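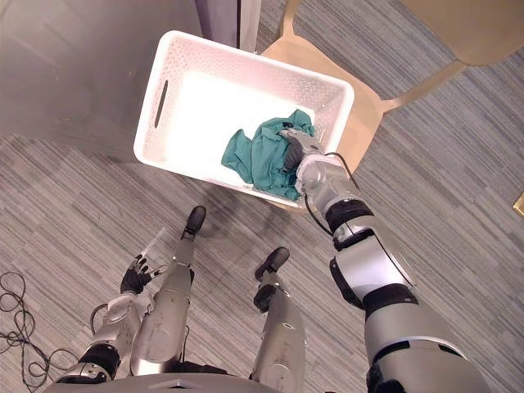 Perforated laundry basket

A perforated laundry basket is an open-topped rigid container, usually molded in plastic, used to collect, carry and sort clothing and household textiles before and after washing. Its walls are pierced with holes or slots over most of their surface. It differs from a laundry hamper, a taller and often lidded container that stays in one place, and from a laundry bag, which has no rigid walls. In everyday American use the words "basket" and "hamper" overlap, and retailers apply both to the same article.

Terminology

The long walls of a rectangular basket are called the sides and the short walls the ends. The upper edge is the rim. An opening cut through an end wall for the fingers is a handle slot or hand hole. The flat inner surface on which the load rests is the floor, and the outer surface beneath it is the base. In trade catalogs the perforated area is called the field, and the unpierced strips left at the corners and below the rim are called bands.

A basket with large openings separated by narrow ribs is described as lattice or open-weave, even where nothing has been woven. One with small, closely spaced round holes is described as dotted or pierced. The distinction is loose, and some patterns are listed under either name.

Form and dimensions

Most household examples are rectangular with rounded corners. Round and oval types are also common, as are kidney-shaped types with one concave side that fits against the hip. The rectangular form stores efficiently on shelves and loads easily into a car trunk. The round form has no long axis and is harder to carry through a narrow doorway when full.

The length of a full-size rectangular basket is measured along the outside of the rim. A length of 23 inches is typical of the class sold as "family size." Depth varies more than length. Shallow baskets are preferred for folded clothes, which crease under their own weight when stacked high, and deep baskets for unwashed clothes, where creasing does not matter.

The walls slope outward from the base to the rim. This slope, called draft, allows the part to release from the mold and allows empty baskets to nest. The amount of draft is a compromise. A steeper wall gives more floor area for the same rim size, but the baskets then jam together in the stack and are difficult to separate. Small ribs or steps under the rim, called stacking lugs, hold nested baskets a short distance apart and prevent the walls from locking.

Perforation

The holes serve several purposes. They reduce the weight of the basket and the quantity of plastic used. They admit air to the load, which slows the development of odor in damp towels and sportswear. They also let the user see whether anything has been left at the bottom without tipping the basket.

Hole size is limited at the upper end by the risk of snagging. Buttons, drawstrings and the hooks of brassieres catch in large openings, and small items such as infant socks can pass through them. Round holes 6 mm in diameter avoid most of these problems but provide less open area for a given number of holes. Square and diamond-shaped openings give more open area, with the disadvantage that cracks tend to start at their corners. For this reason the inner corners of such openings are normally given a small radius.

The floor may be solid or pierced. A solid floor keeps lint, sand and pocket debris inside the basket until it is emptied. It also holds water, so wet articles should not be left in a solid-floored basket for long. A pierced floor drains freely and is common in baskets intended for carrying wet laundry to a clothesline.

Materials and manufacture

Polypropylene and high-density polyethylene are the usual materials. Polypropylene is stiffer and takes a smoother finish. Polyethylene is more flexible and less likely to crack in a cold garage or basement. Both resist detergent, liquid softener and diluted household bleach. Neither tolerates long exposure to sunlight unless a stabilizer has been added, and baskets kept outdoors become chalky and brittle, beginning at the rim.

White is the most common color. It does not transfer dye to wet fabric, and a dark garment or a single sock is easily seen against it. Strongly pigmented baskets of poor quality have been known to mark light textiles, although this is rare in current production.

Manufacture is by injection molding. The holes are formed in the mold itself by pins or by contact between the two halves of the tool, and are not cut afterward. A thin skin of plastic left across a hole by a worn tool is called flash. Flash along a handle slot is a common complaint, as it presses into the fingers when the basket is heavily loaded. Better baskets have a rolled or thickened lip along the upper edge of the slot.

Product lines

The Drumel pattern, with round holes in straight rows and a handle slot in each end, is a frequent reference type in catalogs of plain household baskets. Skaser baskets use a lattice field and a raised rim, and were first listed with a solid floor. A revision dated January 2018 introduced a pierced floor as an option and left the outside dimensions unchanged. The Sekiguchi basket is shallower than either and has a broad flat rim intended to support a second basket placed crosswise on top. Skular supplied collapsible baskets, in which rigid upper and lower frames are joined by a flexible wall that folds flat. Collapsible types save storage space, but the flexible wall bulges under load and wears at the folds.

Placement during use

A basket placed on the floor requires the user to bend for each article. Raising it to seat or table height removes most of this effort, and a chair seat is often used when no counter is free. The base of the basket should be fully supported. Where the basket is longer than the seat is deep, it may be turned diagonally, which brings more of the base over the seat but leaves the rim projecting at opposite corners. A load heaped at one end shifts the center of gravity toward that end and can tip a basket that overhangs its support.

On carpet, a board is sometimes laid under the basket. The board spreads the load and gives a flat surface from which the basket can be lifted cleanly. It also limits the transfer of moisture from the base to the carpet pile. Boards with rounded corners are less likely to catch on the carpet when moved.

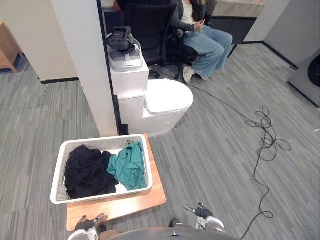 The position of the basket relative to the washing machine or dryer depends on the door. With a front-loading machine, the basket is placed low and close to the opening so that articles dropped during unloading fall into it. With a top-loading machine, it is placed to one side at a height near that of the lid.

Loading and sorting

Unfolded textiles do not fill a basket evenly. A garment dropped in from above comes to rest as a heap, usually against a wall, and leaves part of the floor uncovered. Capacity figures based on the internal volume of the basket therefore overstate the quantity of loose clothing it holds in practice. Light pressure on the heap recovers some of this space, but it also sets wrinkles in articles that have come warm from the dryer.

Sorting by color is done either before the articles enter the basket or as they are taken out. When 2 baskets are available, one is commonly kept for dark articles and the other for light ones. When a single basket is used, dark and colored articles may be kept at opposite ends, an arrangement that holds only while the quantity is small and the basket is not carried far. Divided baskets with a molded partition are sold for this purpose. The partition reduces flexibility, as a large towel or a sheet will not lie in either half.

When emptying, the article on top is taken first. Pulling on a lower article by a loose end draws the others with it and may carry them over the rim. Soft knits and cleaning cloths are gripped most easily at a fold, where there is enough thickness for the fingers to close on.

Care and wear

A plastic basket is washed with warm water and ordinary dish detergent. Lint collects on the inside edges of the holes and is removed with a soft brush. Dried detergent leaves a white film that is difficult to see on a white basket and can be felt as a slight roughness. A basket used for heavily soiled articles should be washed before clean laundry is placed in it.

The handle slots are the usual point of failure. The material above the slot carries the full weight of the load at that end, and repeated lifting causes whitening of the plastic, followed by a crack at one end of the slot. Dragging a loaded basket by one handle accelerates this. Cracks in the rim produce sharp edges that snag fabric, and adhesive tape is only a temporary repair, as it bonds poorly to both common plastics.

Baskets not in use are stored nested or hung from a hook through the handle slot. A heavy object left on an inverted basket will bow the base permanently, and a basket with a bowed base rocks when set down on a hard surface.

See also

Clothes hamper
Clothesline
Laundry bag
Laundry symbol
Polypropylene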